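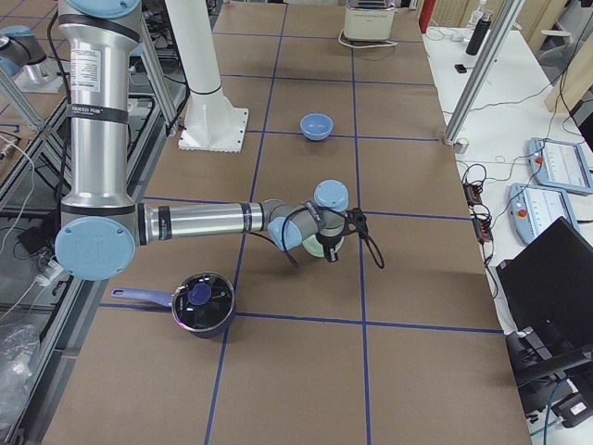 Uno de los brazos del Dovon sobre la mesa de trabajo, con cazo, cuenco y tostadora.

El Dovon es un montaje robótico de aficionados instalado en el taller compartido Jollari y dedicado a manipular menaje de cocina, tarea que cualquiera de sus socios resuelve en menos tiempo y sin cableado. Lo puso en marcha Mercedes Pacheco en septiembre, con la intención declarada de terminarlo antes de Navidad. No se especificó de qué año.

Denominación
El nombre procede de una errata en la hoja de reservas del taller, donde debía figurar «Horno». La corrección se propuso dos veces y se rechazó las dos. En los primeros documentos aparece también como «la cocina», término que causó cierta confusión entre los socios que buscaban dónde calentar la comida.

Construcción
El conjunto utiliza brazos articulados de segunda mano, comprados a un liquidador de maquinaria y sujetos a una estructura de perfil de aluminio. Las consolas de programación se dejan en una mesa auxiliar blanca, junto al portátil, y comparten regletas con casi todo lo demás. El presupuesto inicial era de 535 euros. El gasto acumulado a fecha de 27 de marzo de 2024 ascendía a 3.174, sin contar la cinta adhesiva, que la fundadora considera material de oficina.

La superficie se cubre con papel kraft marrón, sobre el que se traza una cuadrícula con cinta azul oscuro. El papel se cambia cuando las arrugas empiezan a influir en los resultados o, según la versión más extendida, cuando hay visita. Las líneas sirven para colocar los objetos en posiciones repetibles y para que las discusiones sobre dónde estaba el cuenco tengan al menos un sistema de coordenadas.

Programa de control
El programa, llamado Munasinghe, recibe una casilla de origen y otra de destino y calcula la trayectoria entre ambas. La primera versión suponía que todas las casillas eran iguales. La segunda incorporó las medidas reales, tomadas con una regla metálica después de que la pinza descendiera con gran exactitud en el sitio equivocado. 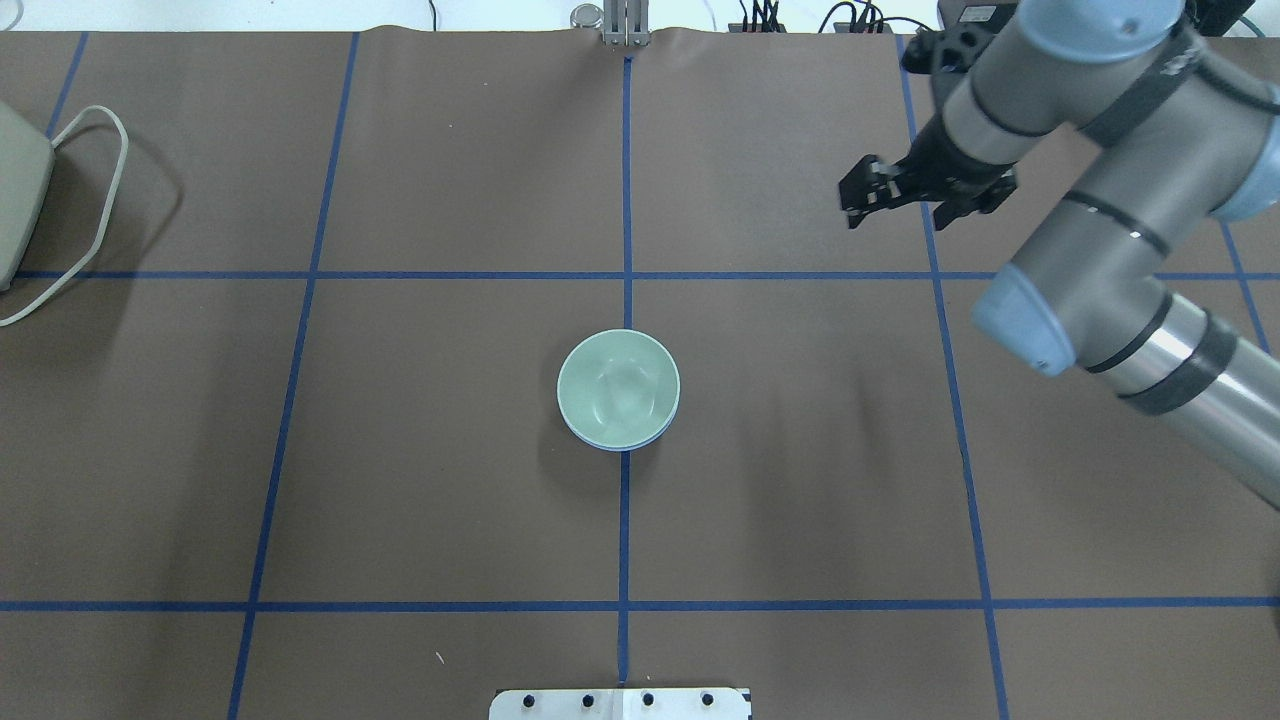

El cuenco es la prueba de referencia. Su borde redondeado admite el agarre desde cualquier lado, lo que en teoría simplifica el problema y en la práctica multiplica las opiniones. El procedimiento vigente aproxima la pinza desde arriba, con los dos dedos abiertos, y exige cinco traslados consecutivos sin intervención humana. Soplar para apartar un trozo de papel se considera intervención humana desde la revisión del reglamento.

Los objetos con asa se reservan para una fase posterior. La tapa del cazo tiene un pomo que parece pensado para una pinza, impresión que no ha sobrevivido a los ensayos. La tostadora figura en el plan de trabajo con la anotación «ya veremos».

Variante Flostex
La variante Flostex recubría los dedos de la pinza con tejido antideslizante recortado de una alfombrilla de baño. Mejoró el agarre hasta el punto de dificultar la operación contraria. Se retiró a los cinco días, aunque el resto de la alfombrilla sigue en el inventario del taller como «repuesto».

Véase también
Pinza paralela
Cinemática inversa
Horas de uso de espacios compartidos (Jollari)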